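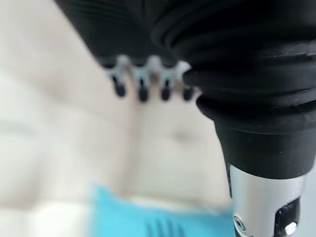 ## 2026-02-03, open day, notes

Doors at 10, last group out a little after 4. Akinyi ran the sign-in sheet and got 203 names. We had printed 170 handouts, so the last two groups shared. Print more for June.

Setup was the couch corner and the towel task. I talked, Idrisa sat at the console, Hjørdis had the stop button. Groups were kept behind the tape on the floor. The tape needs to go back another step on the left side. When an arm swings wide, people lean in to see the hands.

Wrist view was on the small monitor and head view on the big one. I'd swap them next time. Most of the questions came from people looking at the head view, and from the back row they couldn't make it out.

What I told each group, more or less:

- the towel is held by its two upper corners, one in each hand
- it hangs open over the seat before anything else is tried
- the hands have jointed fingers, and cloth is hard for them, since it never lies the same way twice

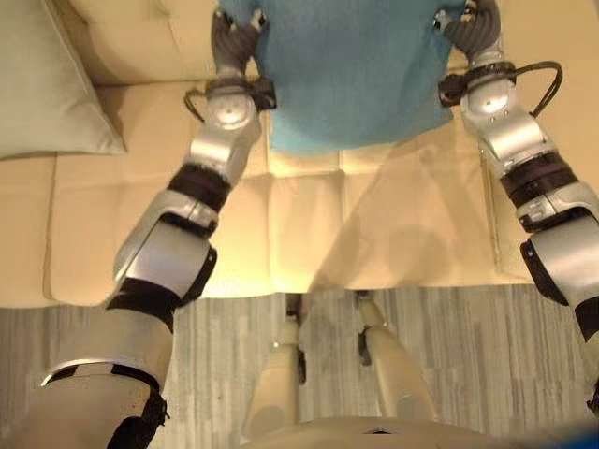 Kids wanted to know if it could do socks. I said we haven't tried. One man from Clesis asked for cycle times and I gave him Faith's address, as she has the January logs and I didn't want to quote from memory. He also asked if we had looked at the Wotach gloves. We have a quote from them somewhere. Amber to find it.

Problems:

- Console froze once before lunch. Idrisa restarted it, lost one group's slot. Same message as last week, saved in the shared folder.
- Speaker too quiet once the room filled up. Borrow the one from Pollock again.
- Hjørdis says the stop button cable is too short to stand anywhere useful. Needs an extension.

Feedback cards: 80 came back. Haven't read them all. Several ask for a longer slot, and two say the room was too warm. One person wrote a full page about hotel laundry that Faith should see.

To do before June: move the tape, swap monitors, order the cable, rewrite the handout (the second paragraph still says Drukska, and that project closed). Akinyi has the sign-in sheet and will type it up.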